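About us

Hello! I'm the one who answers the phone at Skendum, and we help small firms work out what a robot will cost them before they spend a penny. There are five of us (eight in May, when the students come) and we love a good spreadsheet.

Most people budget for the arms and forget the rail, the cabling and the bins, so I always start there. Sorting bricks by colour is my favourite job to cost up, two arms and all!

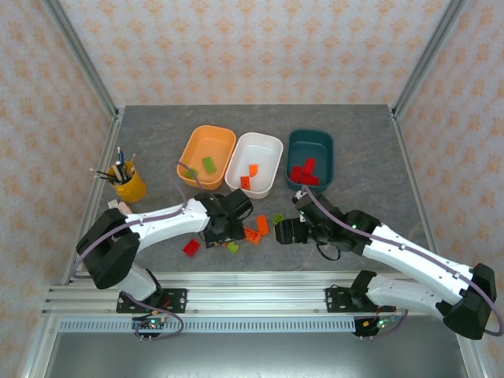 Two arms, three bins and still some bricks to go.
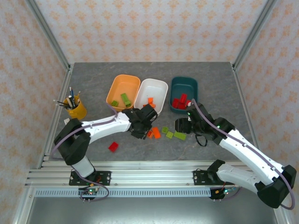

Planning your budget

Send me your wish list and I'll ring you back.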